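Module 2: Reading claims about colour and the home
Handout for week four
Tutor: Siham Metwally

What this session is for

Last time we looked at where survey figures come from. This time we take one small, popular subject, the effect of wall colour on mood and work, and see how much of what is said about it survives a careful reading. I chose it because most of you will already believe some of it. I did too, for years, and painted a bedroom pale green on the strength of a magazine.

1. The usual claims

You will have met most of these: red raises the pulse, blue helps you think, yellow makes babies cry, green is restful. They turn up in paint leaflets, in staff wellbeing packs and in the sort of article that ends with a link to a paint shop. They are nearly always stated flatly, with no mention of who was tested, for how long, or which red.

"Which red" is a fair question. A colour has at least a hue, a strength and a lightness, and two reds can differ more from each other than a dull red differs from a brown. A study that compares a strong red with a washed-out blue has changed several things at once. If people behave differently, we can't say which change did it.
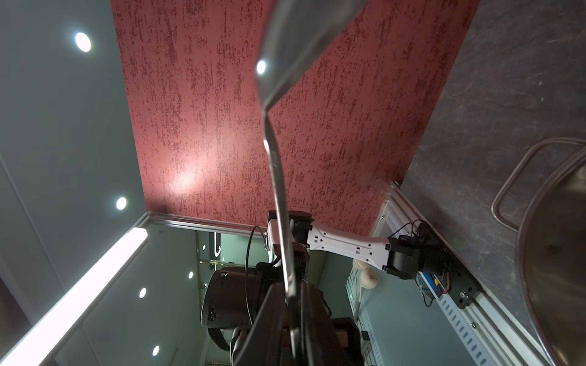 Surface matters as well. A flat, even coat and a streaky or mottled one reflect light differently, and the same tin can look like two colours at ten in the morning and four in the afternoon. Lamps shift it again. Very few of the popular write-ups say anything about lighting, and some of the studies behind them don't either.

2. The Zidley leaflet

Please read the Zidley leaflet (in your pack) before going on. It reports that 279 out of 300 people "felt the difference" after repainting a room. Some things to notice:

Everyone asked had just paid for paint and spent a weekend putting it on. Few people in that position will tell you it was a waste.

"Felt the difference" is never defined. A person who hated the result felt a difference.

There is no comparison group. Nobody repainted a room in the colour it was before, though this would have been cheap to do and rather telling. Fresh paint, moved furniture and a cleared floor could account for a good deal of it.

The leaflet doesn't say how many people were sent the form. We know only how many answers were counted.

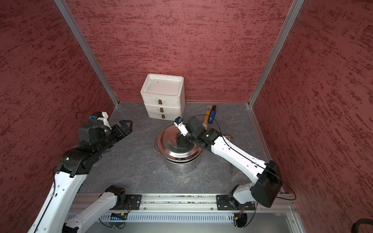 None of this shows that the claim is false. I say so every year and every year somebody writes in their essay that I have "disproved" colour psychology. A weak study leaves you roughly where you were before you read it.

3. The Brivholm trial

This one is better, and worth being fair to. People were placed in a red room or a grey room by drawing lots, the lamps were matched, and they were given the same proofreading task. Those in the red room found slightly fewer mistakes. The write-up calls this "a clear effect of red on concentration".

There were 27 people, split between two rooms. With groups that small, one poor speller can move the average. The rooms were also on different floors, and the red one was next to the stairs – a detail that appears in a footnote and is never discussed. The Sestden group tried it again with the rooms side by side and found no gap worth reporting. Younis, in the short paper you have, argues that the second trial used a duller red and so wasn't a proper repeat. Perhaps. But an effect that comes and goes with the exact shade is a much smaller thing than the one on the leaflet.

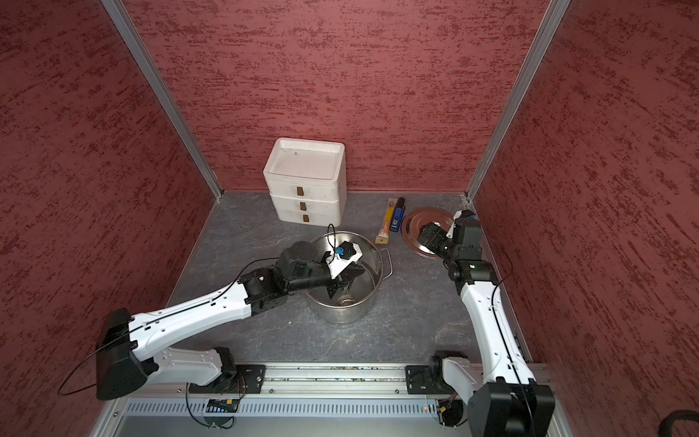 Fig. 3. Streaky dark red wall panels above a grey, marble-like floor.

4. For your notes

Pick one claim about colour from a shop, a website or a workplace notice. Write down the exact words. Then set out what was compared with what, who was asked, and what else changed at the same time. If you can't find a source, say where you looked. Two pages at most, please, and leave out your own taste in paint.

Reading for next time: the Younis paper again, especially the part on lighting, and the first chapter of the course book. Essays are due back in July.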